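Robots in the kitchen: who makes the rules?

Your school probably has a rule about running in the corridor. Your swimming pool has rules about diving. Robots work to rules as well, and most of those rules are written down before the robot is ever switched on.

This page is about the rules for robots that handle food and cooking things. It goes with the Machines at Work display at the Teltholm museum, which is open until June.

What is a standard?

A standard is a set of rules that lots of people have agreed to follow. Standards are the reason a plug fits a socket in any room of your house. They are also the reason a battery from one shop works in a torch from another.

Robot standards say things like how hard a robot may push, how quickly it must stop and what the warning signs should look like. The people who write them include engineers, doctors and people who work beside robots every day. They argue over every sentence, sometimes for years.

A workplace can add its own rules on top. The Hondelley test kitchen has 34 of them, printed on a sheet by the door. Some are for the robots and some are for the people.

Rules about gripping

A robot's gripper does the job of your hand. It can't feel in the way you can, so somebody has to decide how tightly it should close. Squeeze an egg too hard and it breaks. Hold a glass lid too gently and it slips.

At Hondelley, these are the gripping rules:

Pick things up by the part made for holding. If a lid has a knob, use the knob.

Use the smallest squeeze that will hold the thing still.

If two grippers are working close together, each one must keep to its own space unless the job needs them to share.

Never let go of something in mid-air. Put it down first, then open the fingers.

A lid with a knob on top and a metal pot are good things to practise these rules on. One gripper can work at the lid while another reaches into the pot. The black fingers are narrow enough to fit either side of a knob, and the same shape will also hold a soft-edged block against the side of a pot. 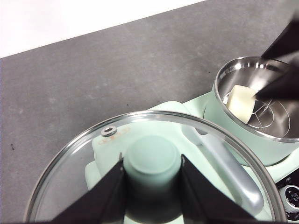 Rules about stopping

Every robot in a workplace must have a way to stop it quickly. Usually this is a big red button called an emergency stop. Anyone may press it, even a visitor, and you don't get told off for pressing it by mistake.

After an emergency stop, the robot is not allowed to start again by itself. A person has to check that everything is safe and then restart it on purpose.

Rules about being clean

Any part that touches food has to be easy to wash. Engineers try to avoid tiny gaps and screw holes where crumbs could hide. The grease inside the robot's joints must not drip out either — grease on your dinner would be horrible.

Rules for people

Bart Vermeulen checks the robots at Hondelley. He says the people rules are the ones that get forgotten.

"Tie back long hair, take off scarves, and stay behind the yellow line while the arm is moving," he says. "If you want to look closer, ask me and I'll stop it."

He also keeps a logbook. Each time a robot drops something or stops when it shouldn't, he writes down what happened. The book has 147 entries so far, and 2 of the kitchen's rules were changed after people read it.

Words to know

Gripper: the part of a robot that holds things.
Standard: a set of rules that many people have agreed to use.
Emergency stop: a button that makes a machine stop quickly.
Logbook: a book where you write down what happened and when.

Try it yourself

Write the rules for a robot that lays the table at your home. Think about knives, glasses and pets. Then ask someone to pretend to be the robot and do only what your rules say. Change any rule that goes wrong and try again.

Page last checked March 2025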